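Jestum Canteen Packet Set: data card

Version of September 18, 2024. Maintained by the kitchen automation desk at Veltitz.

What's in it

Recordings of a two-finger gripper handling foil packets and sachets at the tea and snack counter of the Veltitz staff canteen. There are 1,239 episodes, of which 549 involve a liquid. The liquid ones are harder to clean up after, and the cleanup isn't labeled.

Why we made it

The counter goes through 4,000 packets in a busy March. Somebody has to pick up every one of them, and Plalter, who run the canteen, would like that somebody to have fewer sore thumbs. Management's slides said "freeing staff for higher-value tasks." Staff asked for a list of the higher-value tasks. So far the list says "refill napkins."

What the labels cover

Each episode has a packet color, a surface (stone or liquid) and an outcome. Outcomes are done, dropped and "other." Please read a few of the "other" notes before you filter them out. They were typed by counter staff at the end of a shift and they are the best writing in the repository.

Sample views, wrist camera:
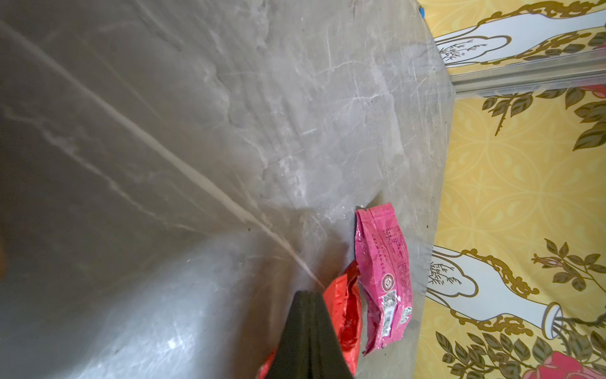 Packets on the marble top, then a red sachet at the liquid: 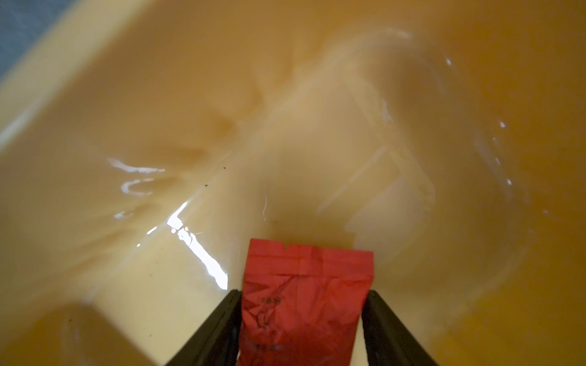 Mabula, from the early shift, read a draft of this card and objected to the word "assist." The gripper doesn't assist me, the note went, I assist it. I used to hand out tea and now I straighten packets so a machine can find them. My thumbs do feel better, put that in too.

It's in. We also changed the task sheet, so straightening packets now counts as paid setup time.

Known problems

Shiny foil confuses the grasp detector, and we serve almost nothing that isn't shiny.
392 episodes have no outcome label. The person labeling went to lunch and was then promoted.
Printed text on packets is often too small or blurred to read. Don't train a reader on this.

Not for

Timing staff against the gripper. We were asked for that table and haven't made it.

Changes

1.1: added the shift notes, fixed the color spelled "rde."
1.0: first release. Napkins refilled.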